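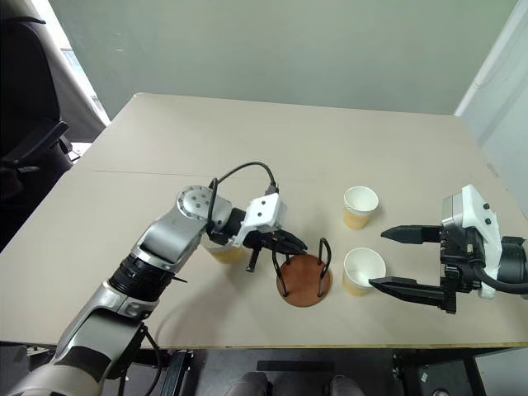
Fig. 4. Table with paper cups and the Mak holder.

Search the Sutetti guides
Enter keyword Go

August
By Mitali Navaratnam

Section 7. Setting up the cup holder

7.1 General

The Mak holder consists of a round brown base and black wire loops. It stands on any flat table and keeps paper cups together at a self-serve drinks point. No tools are needed. The part number for a complete holder is 1,032. Loops and base are not sold separately.

Read this section before placing the holder on the table. Cleaning is covered in Section 9.

7.2 Choosing the position

1. Select a table with a smooth, level top. Avoid placing the base across a seam or joint in the surface.
2. Wipe the table and let it dry.
3. Place the base at least 15 cm from every table edge.
4. Press lightly on opposite sides of the base. If it rocks, turn it or move it to another spot. Do not pack paper under it.

Note: On tables with rounded corners, measure from the nearest point of the curve.

7.3 Checking the loops

1. Hold the base down with one hand.
2. Push each loop gently from side to side. Slight spring is normal. A loop that turns freely must be replaced together with the base.
3. Run a dry cloth along the wire. If the cloth catches, take the holder out of use.

CAUTION: Do not lift the holder by a single loop. Carry it with both hands under the base.

7.4 Preparing the cups

Use single-wall paper cups with a rolled rim. Cups without a rolled rim lose their shape when handled from the top and are not suitable.

1. Open the sleeve at the base end of the cups and slide out what is needed for the shift.
2. Separate the cups on the table. Do not twist nested cups, as this can open the side seam.
3. Look into each cup. The crease where the wall meets the bottom disc should be even all the way around.
4. Check the rim for kinks.

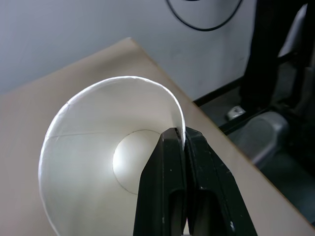

A small kink in the rim does not affect how the cup stands, but it can prevent a lid from seating. Set kinked cups aside for use without lids. Discard any cup with a split rim, an open side seam or a loose bottom.

When picking up an empty cup by its rim, pinch the wall only as firmly as needed to hold it. Filled cups must be held around the body.

7.5 Loading

1. Turn the holder until the loops can be reached from the serving side.
2. Lower one cup at a time, mouth upward, and release it once it stands without leaning.
3. Leave the table clear between the holder and the front edge so that users can set a cup down.

CAUTION: Load empty cups only. Drinks above 80 °C are to be poured with the cup standing on the table, away from the holder.

7.6 Faults

Cup leans in the holder: cup too small, or loop bent. Try another cup first.
Cup sticks when lifted: cup too wide. See the size table in Section 3.
Base slides: table or base is damp. Dry both and repeat 7.2.

Report other faults to Knut Rathjen, Sutetti parts desk, Vovorden.

Last updated: August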